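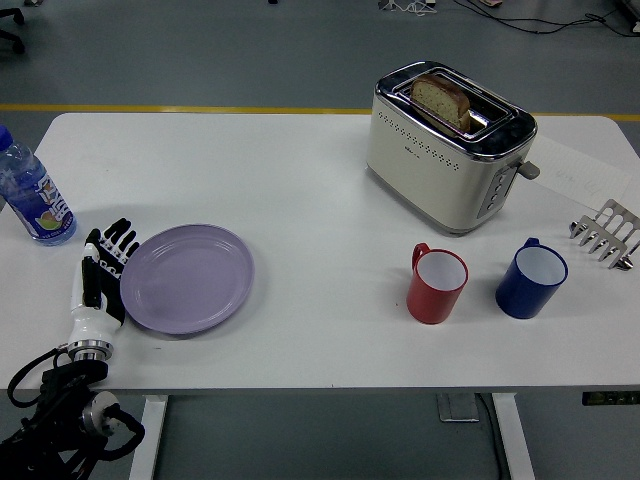

Breakfast table setup: notes for April

The breakfast table at the Sutden building now has a fixed equipment list, and the Bhatia building will follow it from Sunday. The list covers the toaster, plates, mugs, toast rack and water. Anything else brought in for the morning goes home the same day.

Toaster. Two-slot models only. Four-slot units draw too much for the shared circuit when the kettle is running. The unit in use at Sutden is rated at 948 watts and may stay on the table all day, but must be unplugged after the last round. Keep paper clear of it while it is on, including order slips and sign-up sheets. The crumb tray is emptied every 48 hours and wiped with a dry cloth. Do not rinse it.

Bread. Medium-cut slices fit the slots without forcing. Thick-cut bread catches on the guides and has to be pulled out by hand, with the power off at the wall.

Plates and mugs. Plastic plates with a raised rim hold crumbs better than flat ones and are now standard. Toast goes on the plate or in the rack, never directly on the tabletop. Mugs may be any color. Fill to a finger's width below the rim.

Toast rack. The steel rack is hand washed and dried at once, since water collects where the wires meet the base. It goes at the end of the table, out of the way of the toaster lever.

Water. Bottles are kept capped and at the opposite end from the toaster.

Replacement plates have been ordered from Horon in a pack of 200. Gindix will hold the surplus in the ground floor store, shelf 4. Requests for spare mugs go through the same store.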